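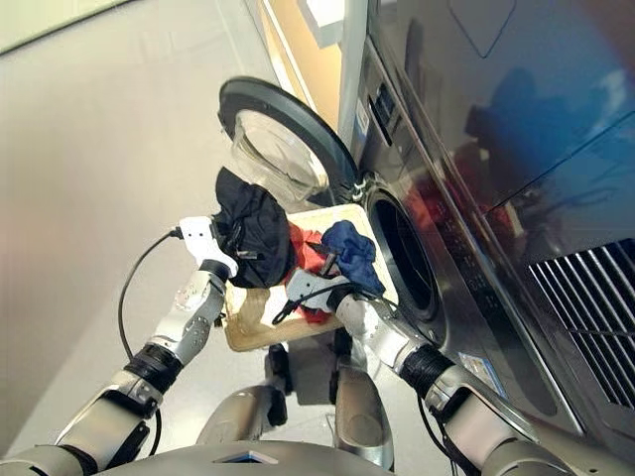 Slide 4, design arguments. Start with Paley, then Hume's reply - 2 minutes each. The inference runs from ordered parts to a purpose held by some mind. Hume's objection: we know that makers make things only from cases where we have seen both. Two arms holding a tray of laundry in front of a washing machine are plainly designed, and we judge so from past acquaintance with machines. We have no such acquaintance with the making of worlds.

Pause for Kimutai Sang's question on fine-tuning. Defer the probability material to slide 6.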